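Print this page | E-mail to a friend

Making room: Darlene Sawatzky on thirty years of other people's clutter

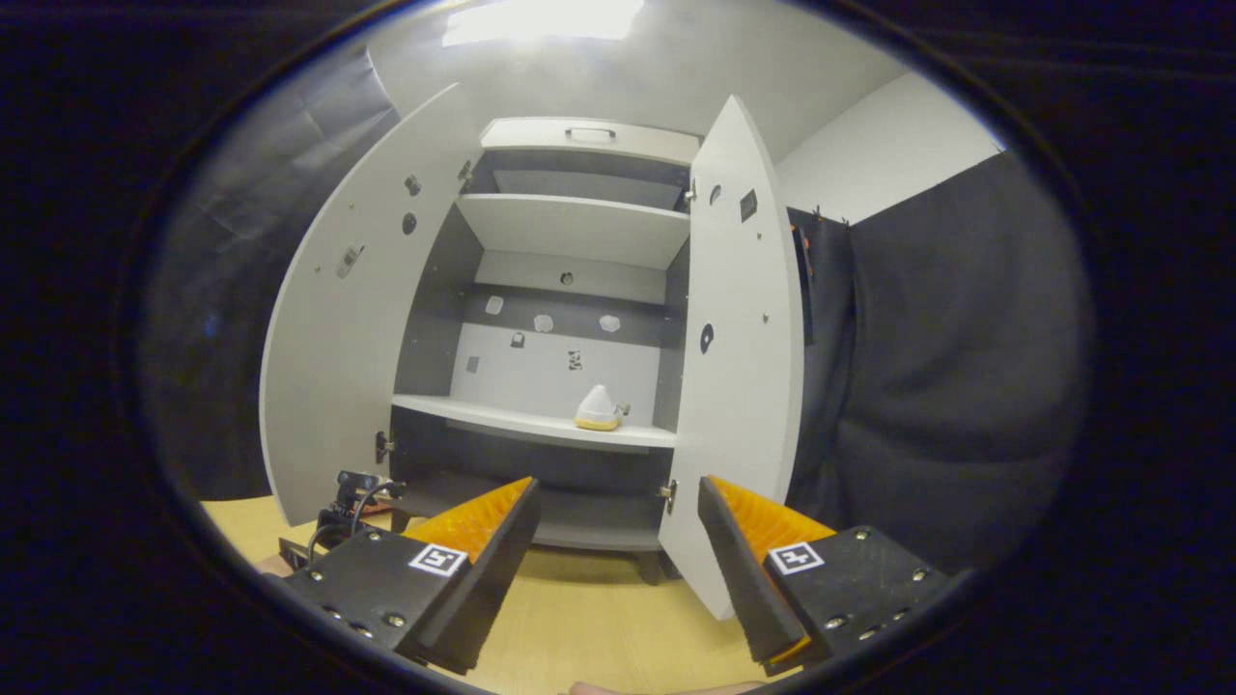 A light grey cabinet with both doors open.

Darlene Sawatzky has the kettle on before I've got my coat off, and by the time we sit down in her kitchen in Prurnville she has already asked about my cupboards. (I changed the subject.) She has been helping people clear and sort their homes since her youngest started school, and this May she brought out a small book on the subject, which has sold 2,025 copies, mostly, she thinks, to people who know her sister.

"I never set out to do it," she says, pouring. "A neighbour had lost her husband and couldn't face the sideboard. So we did a drawer a day, with a biscuit after each one, and I went home feeling I'd been of some use."

That sideboard took them 8 days. These days she visits homes all over the Lapointe side of town, and she still begins with a single drawer - never the loft, and never the photographs.

"People want to start with the photographs! You'll sit on the floor until teatime and you'll have thrown out one blurry picture of a goat."

Her longest job was a retired schoolteacher's house, where she found 119 jam jars, all washed and with their lids on. I ask if they went to the tip. She looks quite hurt.

"He makes chutney. We put up a shelf for them."

She has little patience for expensive storage boxes, and talks fondly of her mother, who kept everything from string to birth certificates in old biscuit tins and could lay her hands on any of it in a minute. Her own weakness is tablecloths. She won't tell me how many, but she does take me upstairs to see the nice ones, and we are there for quite a while.

The next book will be about sheds.

Print | E-mail

Recent interviews
- The Gitia choir finds its voice again
- Baking for the whole street at Arolent
- A life in allotments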